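Duvet cover came out of the wash stiff and kind of faded, can I save it?

Posted in Laundry & Linens

kumbridge_mom
Hi all, quick one, typing this on my break. Bought my youngest a really bright duvet cover, 300 thread count supposedly, cotton. Washed it before first use like the label says. Came out stiff as a board and the reds look duller to me. Same powder I always use, warm wash, then the dryer on high becuase I was in a rush. We moved to Kumbridge in May and the water here is a lot harder than what we had in Drarnlow, could that be it? Also the inside keeps bunching down at the foot end. Don't want to buy another one. He's very attached to the monkeys.

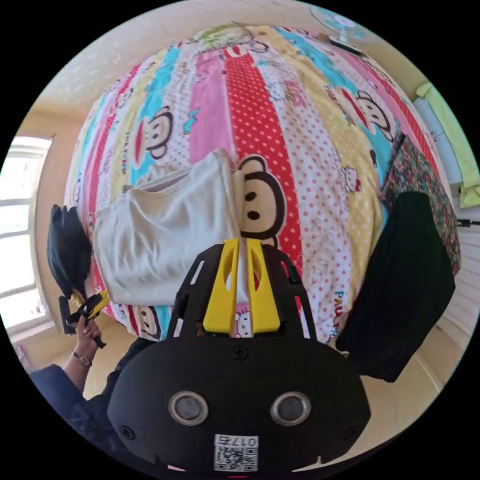
The cover, stripes and monkeys

Thanks in advance!!

Manuela Rizzi
Hard water plus powder, almost certainly. Powder doesn't rinse out well in hard water, it stays in the fibers and you get that cardboard feel. Makes colors look chalky too. So the dye might be fine.

What I'd do:
Wash it again, cool, no detergent at all. Cup of plain white vinegar in the rinse. No softener, it just coats everything.
If you still see suds in the rinse there's old soap in there, run it again.
Turn it inside out first and close the buttons or zipper.
Dryer on low, take it out a bit damp, hang it over a door. Give it a good shake.

After that switch to liquid and use less than the cap says. I had a Kapoor set, 500 thread count, went exactly the same way and it took three rinses to come back. Not as soft as new but fine to sleep under.

Don't mix vinegar with bleach, ever. Not in the same load, not in the drawer either.

For the bunching: check the size first. A twin insert in a full cover will always slide, nothing fixes that. If the sizes match, sew a short ribbon in each inside corner and tie it round the corner of the insert. Takes an evening. 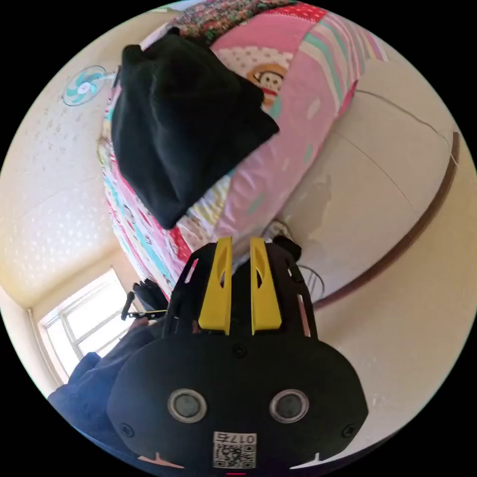

Bedroom, same day

Forgot to say, if your water's really bad a spoon of washing soda with the liquid helps. Not on wool or silk obviously. And wash the cover on its own, mine used to swallow every sock in the load and then nothing gets rinsed.

dunn733
just buy a corkeo one they dont fade

tess_h
Agree with most of what Manuela said, but skip the vinegar every week, some people say it's hard on the rubber seals. Once in a while is ok. I use it maybe every couple of months and the rest of the time just pick the extra rinse button.

Other thing, high heat. Cotton will shrink and a printed one can go crackly where the print is thick. Run your hand over it. If the stiff part is only on the picture areas then it's the print and not soap, and rinsing wont do a lot.

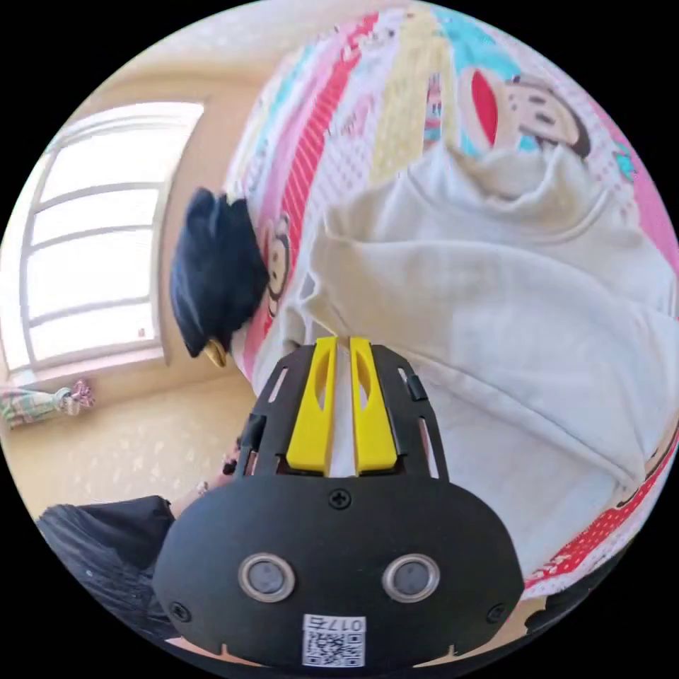
And iron it from the back if you iron it at all. Low, no steam right on the print. I gave up ironing kids bedding years ago tbh, you pull it tight at the corners while it's still warm and that gets most of the creases.

For the insert, if you don't sew, big safety pins from inside the seam work, but not on a kids bed. Get the clip kind with no point. Try two at the top end first, that's where it slips from.

kumbridge_mom
Ok thank you both, doing the no soap wash tonight. It IS a full cover and I think the insert is a twin, so that's that mystery. Will get the clips for now anyway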